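Contents Previous Next Glossary Index

Household Textiles and Supplies > Part B > Chapter 6: Sorting and Storing Mixed Goods

Chapter 6
Sorting and Storing Mixed Goods

Most household goods arrive at the bench mixed. A single tub may hold linen, bottled product and hard items of several shapes. This chapter sets out how each class is identified, handled and put away. It assumes the reader has completed the folding exercises in Chapter 3.

6.1 Pile fabrics

Terry cloth carries loops of yarn that stand clear of the ground weave. The loops take up water readily, and they also catch on rough edges. A towel that has been bunched must be opened out before folding. Locate the woven border first; it has little or no pile and gives a reliable straight line to work from.
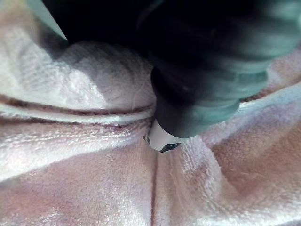
Figure 6.1 Pale pink terry towel, bunched, with banded ridge and seam line.

Smooth the cloth from the border outward, using light pressure. Stack folded towels with the fold facing the front of the shelf. The Koivisto method, covered in Section 6.5, reverses this for deep cupboards.

6.2 Bottled product

Check that every screw cap is fully closed before the bottle is moved. A ribbed cap gives good purchase and should be tightened by hand only. Store bottles upright, label outward, on a shelf below eye level. Bottles with no legible label are set aside.
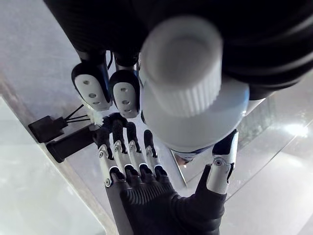
6.3 Cylinders and tubes

Round items roll. Lay them in a tray with a raised lip, or stand them in a divided rack of the Grestodden pattern. Keep metal cylinders apart from film-wrapped articles, as a hard edge will mark or split thin film. Group the remainder by length, then by colour. 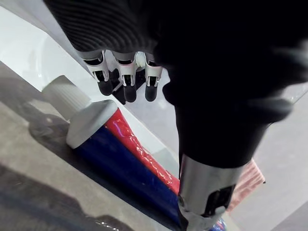
Figure 6.3 Silver metallic cylinder with red and blue tubes sharing a white end cap.

Exercise 29 at the end of the chapter applies these rules to a mixed tub.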